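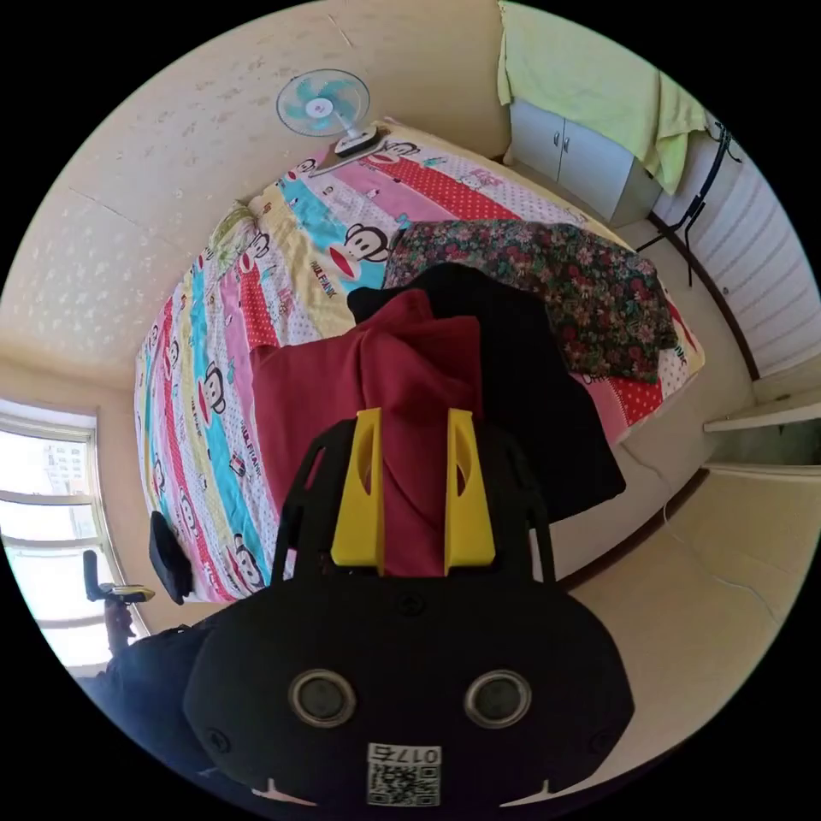

My sister thinks I should fold everything on the table and stop using the bed. She said it again on the phone this morning, that a bed is too soft and the folds never come out square. I told her the table at Cimholm is full of mending and will stay that way until March.

9/24/25

Laundry put off since the weekend, so there was a lot of it. I started with the dark things. The maroon one is bulky and takes up half a shelf however I do it - sleeves in first, then thirds.

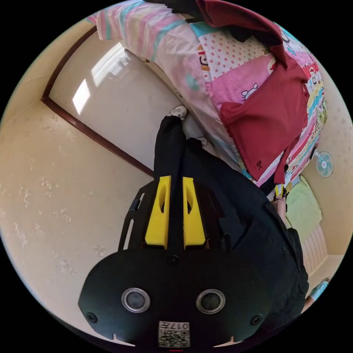
After that I did the small stuff, socks and the thin shirts, and took the buttons off one shirt that is past saving. They went in the jar. Paid 20 dollars for new hangers from Zelance and they are already bending, so heavy things get folded from now on.

The floral piece needs its hem looked at. I put the maroon one off to the end and did it again, since the first try was lopsided. 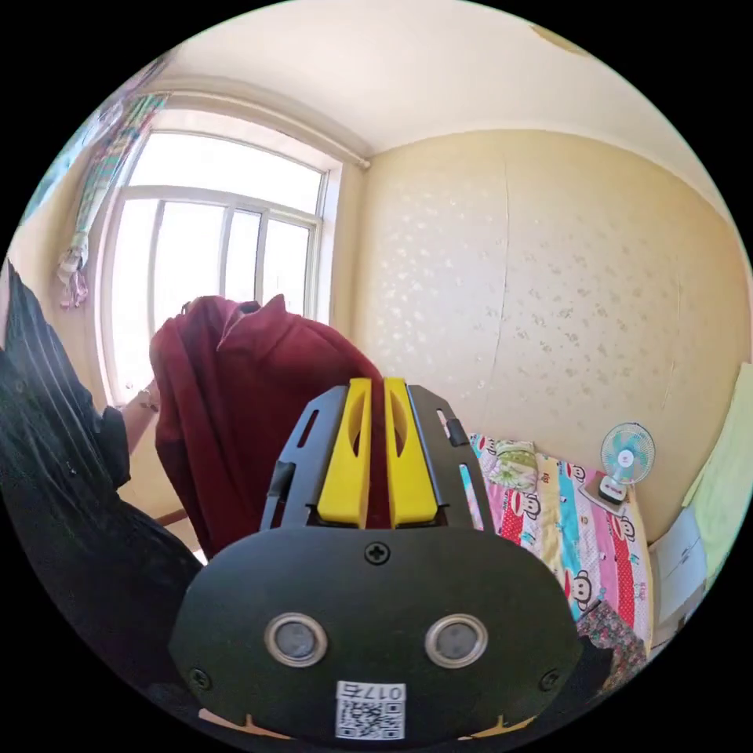
Still to do

Hem, pillowcases, the drawer that sticks. Ask Phelan's if they sell plain wooden hangers. Bed by ten.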